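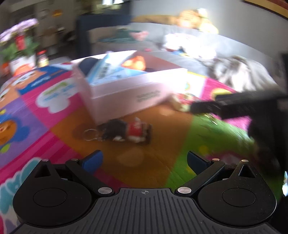 Sorting small things with the Vorkon hand grippers

Updated 2021-10-31

The Vorkon kit is a pair of hand-held grippers, one for each hand, sold for $177 by Sumampouw in Clelatholm. You do a household job with them, they record how you did it, and the recording goes to the Clallaten tidying service, which uses it to set up a robot arm for your home. I have had the kit since March and used it mostly for putting toys, keychains and snack packets into boxes. These tips are for that kind of work. Laundry gets its own page.

Setting up the work area

Pick a surface you can walk around. I started at a desk pushed against a wall and kept hitting the wall with my elbow. A low table or a mat on the floor is easier on the arms.

A patterned cloth is fine for the person doing the job, but small things are harder to spot on it. A plush keychain on a cartoon patchwork takes a second look. If you are new to the grippers, do your first few runs on a plain towel and bring the busy cloth back later. Clallaten asks for both kinds anyway.

Pull the cloth flat before each run. A fingertip that comes down on a wrinkle will pinch cloth along with the object, and then everything on the table moves.

Turn off the lamp behind the box, or close the blind partway. Strong light on a pale box washes out the front of it.

Move anything breakable out of reach of your elbows. A flowerpot at the far edge has never given me trouble, but a glass of water next to the box did.

Choosing a box

Use an open box with low sides. Light colors are good if what goes in is dark, and my pale pink one has lasted better than the clear plastic one I tried first. Set it at a slight angle to you. With the box square on, both grippers want to come in over the same side.

Put a folded dishcloth under the box if it slides. Tape leaves marks.

Don't fill it to the top. Once there are packages leaning in there, lay the soft things in next to them and let go low down.

Picking up plush keychains

Open the jaws wider than you think you need, then come down with one fingertip on each side of the toy. Close slowly. Grab the stuffed part. The split ring is thin, lies flat, and slips out of the pads nearly every time.

If the toy is lying lengthwise across in front of you, turn your wrist until the fingertips are on its long sides. Going for the two ends folds it in the middle.

When the ring catches on the cloth, stop pulling. Lower the toy, open up, and take it again closer to the ring end.

Loose rings with no toy attached are the worst job. Slide them to the edge of the table and take them there, or leave them out of the run.

Using two grippers

Keep one still while the other moves. I hold the box steady with the right hand and pick with the left, then switch sides when the left arm gets tired. Ikechukwu Adebisi at Sumampouw showed me this when I collected the kit, and I ignored it for a week.

Watch the tips when both hands are near the same corner. They knock together easily and one of them will drop what it has.

Move slower than you would with bare hands. Fast swings blur the recording, and Clallaten sent back 2 of my first 10 runs for that.

Cleaning and care

Wipe the fingertip pads with a damp cloth after each session. Plush fuzz builds up on them and the grip gets worse. Let them dry before you put the kit away.

Check the pivots for threads and hair. Tweezers will get most of it out. No oil.

Store the grippers with the jaws open.

Is it worth buying?

If you only want to tidy up toys, no. Your hands are quicker. The kit makes sense if you are signing up for the arm, and even then you can rent it from Sumampouw for $18 a day. I would rent for the first try. Buying paid off for me only after I added the kitchen drawers.

The grippers themselves are solid and the pads have held up. The handles are too thick for small hands, and the printed guide skips the part about cleaning. Send questions about orders to Sumampouw and questions about these tips to me.

Chukwuemeka Ogbonna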